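Okay, long thread, get a cup of something. We've had the Velura gripper kit on the bench since November and a few of you asked me to say how it's going before you put money down.

First, what you get. The kit is the two-finger gripper, a little camera that sits at the wrist looking out past the fingers, a cable set, and 25 trial tasks you can load and run on the first day. Ours came from Multham, the reseller, and they were lovely on the phone, even when I called twice in one morning about the same cable.

Setup took me 4 evenings. The booklet says one. To be fair I lost most of an evening to a mounting plate I had put on upside down, and I still think the drawing on that page could be bigger.

Things I like so far: the fingers close smoothly, the screws are all ordinary ones you can reach with an ordinary driver, and the software lets you stop a run, fix something and carry on from where you were. I did not expect to love that last one as much as I do.

Now the part I was most curious about, the soft goods tasks. Velura sells these as an add-on called Tolentino, and the pitch is that the arm can cope with bags, film and floppy packaging. I do a lot of small parts in thin bags, so I was hoping very hard for this to be good.

I've been running it with wooden blocks and whatever thin plastic bags I had in the drawer, over black cloth so the wrist camera has something plain to look at. 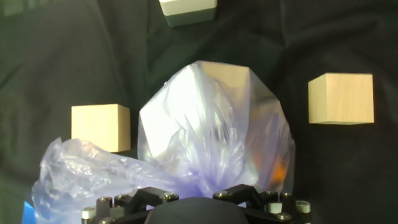
Wrist camera on the Tolentino bag task. Wooden block inside the pale violet bag, more blocks behind it.

Look at how bright the plastic gets where it's stretched over the block! Shiny film is hard on any camera, and I spent a good while moving my lamp before I was happy. If you buy this, plan your lighting before you plan anything else. A cheap diffuser helped me more than any setting in the menus.

The other thing is loose plastic. A bag with a lot of spare material will wander over toward the fingers, and that costs you time. I've started using smaller bags for the first few runs of a session and only then going up in size. It feels a bit like cheating but my notes are much easier to read.

I did 200 runs on bare blocks before touching a bag, and I would do the same again. You learn where the fingers really close, and you get your heights right while the job is still simple.

Niggles: the fan in the control box is loud – I moved mine under the bench – and the save button sits right next to the clear button, which has hurt my feelings 2 times now.

For anyone comparing, I had the Duden kit on loan last year. Duden has the nicer booklet by a mile. Velura is easier to take apart and put back together, and for the way I work that matters more.

Would I buy it again? The base kit, yes, happily. With Tolentino I'd say wait a little if bags are your whole business, and go ahead if they're a side job like mine. I'll post again once I've tried the stiffer bags, and please send lamp suggestions in the meantime.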